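ロヴホルム湿地の夜のカエル観察会、今年は定員を増やしてやります!

こんにちは、Lovholm湿地のガイドチームです。お知らせというより報告とお誘いが半々になりそうですが、どうぞおつきあいください。

4月に入ってから、池のまわりが夜になると急ににぎやかになりました。私も先週、仕事帰りに長靴だけ履いて寄ってみたのですが、駐車場に着いた時点でもう鳴き声が聞こえるんです。アカガエルの卵塊はすでにオタマジャクシになっていて、いま主役はシュレーゲルアオガエル。声はすれども姿は見えず、土手の草の根元をのぞいても見つからなくて、結局30分しゃがんだままでした(膝にきます)。

そんなわけで、毎年恒例の夜の観察会を5月に開きます。去年は募集を始めてすぐ満員になってしまい、お断りした方には本当に申し訳なかったので、今年は2回に分けました。定員は合わせて200名です。どちらの回も午後7時に東側の木道入口に集合、歩くのは池を一周するコースと、Sadowski水路沿いの短いコース。小さなお子さん連れの方は水路のほうが歩きやすいと思います。

懐中電灯は、赤いセロファンを貼ったものをお持ちください。白い光を当てるとカエルがぴたっと鳴きやんでしまうことがあります。虫よけスプレーは、カエルにさわるかもしれない手にはつけないでくださいね。長靴は2サイズだけですが貸し出しもあります。

今回はアウトドア用品のMostoraさんに協賛いただき、参加者全員に鳴き声の聞き分けカードをお配りします。録音を担当してくれたのは音の工房Grolerikさん。私も聴かせてもらいましたが、アマガエルの合唱の後ろでクイナが一声鳴いていて、思わず巻き戻してしまいました。
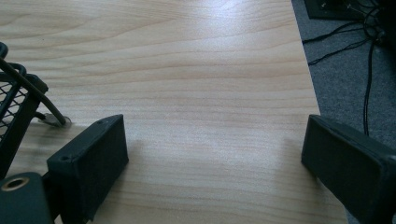

去年参加された方からは、帰り道に子どもがずっとカエルの鳴きまねをしていて、家の近くの田んぼでも足を止めるようになった、というお便りをいただきました。ただ、後半は人の列が長くなってガイドの声が聞こえにくかったとのことで、今年は小さな班に分かれて歩きます。

参加費は無料、小雨なら決行です。雷の予報が出たときは中止にして、当日の午後3時までに湿地のホームページでお知らせします。お申し込みも同じページからどうぞ。

Lovholm湿地ガイドチーム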